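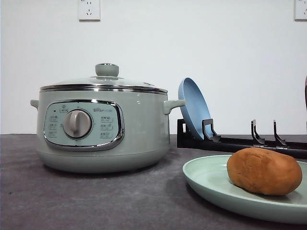 I have been making soup. So much soup! October does this to me every year, the first properly dark teatime comes round and I want everything served in a bowl with a spoon, but this year I've got a new electric pot and it has tipped me over the edge a bit. My neighbour Pui-shan Peng has had so many tubs handed to her over the fence that she has started handing them back full of her own cooking, so I think I'm winning there.

I'd wanted one for ages. For years I did all my soups and stews in a big enamel thing that belonged to my aunt, and I loved it, but it weighed as much as a toddler and caught on the bottom if I so much as went to answer the door. Then the enamel started coming off in flakes, and that was the end of that. I went into Tatwood for a replacement and came out with an electric one, and it's sage green, which I know shouldn't matter but oh, it does. The whole thing matches, even the knob on the lid, and there's a shiny steel band round the top that I find myself polishing with my sleeve while the kettle boils.

What I like best is how simple it is to use. There's one round dial in the middle of the front with all the settings printed either side of it, and you turn it and walk away. The printing is small and pale, mind you. I need my glasses for it, and in the evening with only the cooker hood light on I go by memory. If you're buying for somebody whose eyesight isn't great, have a look at one in the shop first.

The glass lid is a joy too. I'm a terrible lid-lifter (Mounir Belkadi, who taught the evening cookery class I went to, used to tap my hand with a spatula) and being able to peer in from above has nearly cured me. Nearly.

Anyway, the soup! The one I've made most often is a leek and butter bean one that started out as Birthe Thorlacius's recipe and has wandered off in its own direction since. Hers has cream and dill. Mine has lemon and a frankly silly amount of black pepper, and she has tasted it and forgiven me.

You want three fat leeks, washed really well and sliced, and a good lump of butter. Soften them slowly with a pinch of salt for as long as you can bear, and don't let them brown. Then two cloves of garlic, a chopped potato, two tins of butter beans (tip in the liquid from one of them, it makes everything silky) and enough stock to cover. Leave it going gently for 40 minutes. I mash a bit of it against the side with a wooden spoon so that it thickens up but stays lumpy. Juice of half a lemon at the end, 100 grams of grated cheese if you're feeling generous, pepper, more pepper.

It's even better the next day, when the beans have soaked everything up and you have to loosen it with a splash of water. I had some for breakfast on toast and I'd do it again.

After that I got carried away and made plum compote, and that was lovely as well. Sushil Tiwari from the allotments had left a carrier bag of plums on my step, some of them very much on the turn, so I cut out the bad bits, threw in sugar, a cinnamon stick and the peel of an orange, and gave it 30 minutes. The kitchen smelled like Christmas. I've been having it with yoghurt and I've got two jars in the freezer, labelled this time, after last winter's business with what I thought was gravy.

Next on my list is rice pudding, which I haven't dared try yet because I've never made one that didn't stick. Hsin-yi Man swears by short grain rice and putting the sugar in right at the end. Has anyone else done it that way? I'd love to hear, and I'd also love to know what you do with the green tops of leeks, as I've got a great bag of them in the fridge and I refuse to throw them out. Stock, I suppose, but I've made such a lot of stock already!

Split pea and ham tomorrow, if the butcher has a hock left.

Contact | © Leeks and Ladles, all rights reserved | Back to top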